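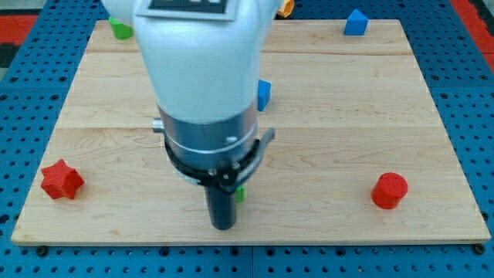
If your shop is getting its first robot arm, my advice is to spend the first few weeks on a board of colored blocks before you let it anywhere near real parts. We pack small hardware kits at Skanivex, 18 people on the floor, and the practice board did more for us than any of the training slides. Ours is a pale wooden board bolted down at the front corners, and a red star and a red cylinder make a great first pair to work with: same color, very different outlines, and a black finger that has to come down between them without touching either one. Once your packers can do that calmly, they're ready for the fun stuff!

What you need

A fixed table with a grid of holes, a board, a handful of chunky blocks in different shapes, and two people who will actually be running the arm later. Pick packers for this, please. Our first try had the maintenance crew do all the learning, and then the packers had to call maintenance every time a bin was out of place.

Step 1. Fix the board and leave it fixed

Bolt it down and write the hole positions on a card. Every position you teach is measured from that board, so if somebody borrows it for a weekend project (ask me how I know) you get to teach them all again.

Step 2. Touch, don't push

Set the arm to its slowest speed. Bring the finger down over bare wood and stop just above the surface. Save that height. We call it the hover, and everything else starts from there. Then do the same next to each block. Let each person take a turn with the hand controller, and swap often. Khalil Zein on our kitting line had the hang of it in one shift and was teaching the next pair by June.

Step 3. Slide one block

Choose one block and push it a hand's width to the side. Then put it back where it started. The star is harder than it looks – push on a point and it spins, push on the dip between two points and it mostly goes straight. This is exactly what happens later with odd-shaped bags, and it's much nicer to learn it on something you can't tear.

Step 4. Write the stop rules together

Before you go any further, sit down with everyone who will stand near the arm. Ours fit on one page. Anyone can press stop, for any reason, and no one has to explain it until the end of the shift. Whoever pressed it decides when to restart. Kári Mikkelsen typed ours up and taped it to the post by the Hisatero cell, where it still is, with coffee on it.

Step 5. Move to real parts

Start with your dullest job. For us that was feeding the Dabbas trays, 336 to a batch, the job everyone traded away if they could. Run it for 90 minutes with a person alongside, then stop and talk. Write down what the arm did badly and what the person had to do differently.

What changes for people

Plan this part early. We used to have two people lifting trays all day. Now one of them watches the arm and fixes jams, and the other has moved to final check, which was always short-handed. Nobody's hours were cut, and we told people that before the crate was opened. Wrists feel better. On the other hand, watching a machine is tiring in its own way, so we rotate after every second break.

Pay came up too. Running the cell is a skill, and we moved it up a grade after the first 4000 trays. I'd do it sooner next time.

Keep the practice board set up after you go live. New starters use ours in their first week, and the old hands use it whenever they want to try a new move.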